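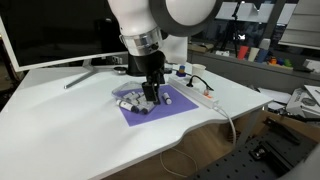 Last updated February 11, 2022

Sastelon District Livestock Office: Frequently Asked Questions About Farm Animal Registration

Who has to register?

Anyone in the district who keeps cattle, sheep, goats, pigs or poultry for sale, breeding, milk, eggs, meat or company. Yes, company. A goat that has a name and sleeps in the mudroom is still livestock as far as the district is concerned, and we have met several.

I only have a few hens. Do I really need to bother?

Flocks of fewer than 15 birds go on the short form, a single page with no fee. You will spend more time finding a pen. At 15 birds and up you need the standard form, and please count the ones in the tree.

What does it cost?

The standard registration is $60 per property, per year. It covers all species at one address, so adding sheep to your cattle costs nothing at this office. What it costs you elsewhere is between you and your fences.

I keep animals on two properties. One registration or two?

Two, if the properties have separate addresses or a public road runs between them. If the road is private and you own both sides, one will do. Emiliano Echevarría handles the borderline cases and would like a map with north marked on it. A photo of your hand pointing is not a map, though he has kept that one.

How do I get ear tags?

Order them on page two of the standard form. Sheep and goat tags come in bags of 100 and we can't split a bag. Cattle tags are sold singly. Allow two weeks in winter and longer in spring, when everyone remembers at once.

An animal lost its tag. What now?

Replace it before the animal leaves your property, and write both the old and new numbers in your movement record. If you don't know the old number, write "unknown" and the date you noticed. Please don't make one up. We have a database, and it notices.

What is a movement record?

A list of every animal that comes onto or goes off your property, with the date, the tag number, and where it came from or went. A notebook is fine. A spreadsheet is fine. The back of a feed sack was accepted once, in a July that was very hard on all of us, and won't be accepted again.

Do I have to report an escape?

Only if the animal mixed with somebody else's stock or was gone overnight. A steer that spends the afternoon in the neighbor's beans is a matter for you and the neighbor.

Will someone inspect my place?

Possibly. We visit a portion of registered properties every year, drawn by lot. Begoña Lorente or Cayetano Sarmiento will call ahead to set a time. They'll want to see your movement record, your water supply, and the animals themselves, preferably in a pen. Begoña has chased enough sheep to last her, and will reschedule.

Does your visitor need to clean their boots?

Ours arrive with clean boots and a bucket. If you have your own footbath, tell them where it is and they'll use it.

Can I register online?

Yes, through the Taltier portal. It logs you out after a spell of inactivity and does not save your work, so have your tag numbers handy before you start. Paper forms are still available at the front counter and at the Benítez feed store on the highway.

I registered last year and got a number over 1470. My neighbor's is lower. Did I do something wrong?

No. Numbers up to 1470 were carried over from the old paper ledger. Yours came from the portal. Neither kind gets you served faster.

I've sold all my animals. Do I have to do anything?

Send us the closing form within a month of the last animal leaving. Otherwise you'll get a renewal notice, then a reminder, then a phone call from Nuria Requena, who is very pleasant and doesn't give up.

Can I get a refund for the rest of the year?

No.

My question isn't on this page.

Write to Lucía Figueroa at the front counter, and include your registration number if you have one. She answers mail in the mornings. Questions about dogs go to the town clerk, including questions about dogs that think they are sheep.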